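Ticket: Narnness kitchen cell, sim twin, arm stops short on the two-door fridge
Opened by: Gayan Haque
Priority: normal
Status: resolved, leaving open for comments until the December rebuild

First entry, 9:40 am
Arm faults out on the door-opening routine with a joint 4 torque limit. It gets through the approach fine, starts the pull on the left door, then stalls and drops to hold. Happened on 11 runs out of 68 overnight. Same fault code every time, which I was pretty happy about, to be fair. Random faults are the ones that eat your whole week!

Running Villalobos 634 on the controller side, kitchen layout unchanged. Nothing in the change log for the arm itself.

10:15 am
Checked the boring stuff first. Tool mass is right, payload centre is right, gravity vector is right (I've been caught by that one before, on the Bemel cell). Re-homed all joints and ran the free-air test. Smooth as you like, no spikes anywhere.

So the arm's healthy. On to the fridge.

11:05 am
Slowed the routine down to a quarter speed and stepped it through with the contact view on. Joint 4 climbs steadily once the door starts moving, so the load is coming from the door side. Pulled up the hinge settings and found the damping on the left door is way higher than on the right. Somebody (probably me) copied the values over from the oven door when we did the Akus import.

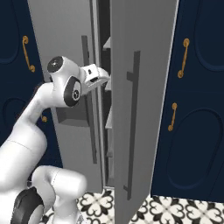 Set the left hinge to match the right and reran the failing seeds. Nine of the 11 now pass. Huge improvement, but two still stall, and they stall later in the swing than before, so there's a second thing hiding behind the first. Love it when that happens.

1:30 pm
Got it. The collision shape for the left door was still the coarse one, a single fat box with no room behind the handle. On those two seeds the gripper comes in at a slightly steeper angle, and the finger wedges against the box as the door swings. The controller pushes harder, joint 4 hits its limit, and down we go.

Swapped in the finer shape and regenerated the contact cache. Don't skip the cache step, by the way. I did the first time and spent 20 minutes wondering why my lovely fix did nothing.

3:50 pm
All 11 bad seeds pass. Peak torque on joint 4 is well under the limit and the curve is a nice gentle hump instead of that ugly ramp. Kicked off the long batch to be sure.

Next morning, 8:20 am
Long batch finished: 3,181 runs, no torque faults. Really chuffed with this one.

To do before closing:
- copy the hinge fix into the master layout
- check the other imported doors for oven damping values
- add a warning when the contact cache is older than the shape files
- leave the joint 4 limit where it is, please don't raise it to get around a fault like this

If you see the same code on another layout, compare the hinges before you touch the arm. Add your seed numbers here and I'll happily have a look.

Recent tickets
Narnness: drawer routine overshoots on close
Bemel cell: gravity vector resets after restart
Akus import: cabinet handles load without contact shapes
Villalobos 634: hold state not cleared after a torque fault
Contact cache rebuild is slow on large layouts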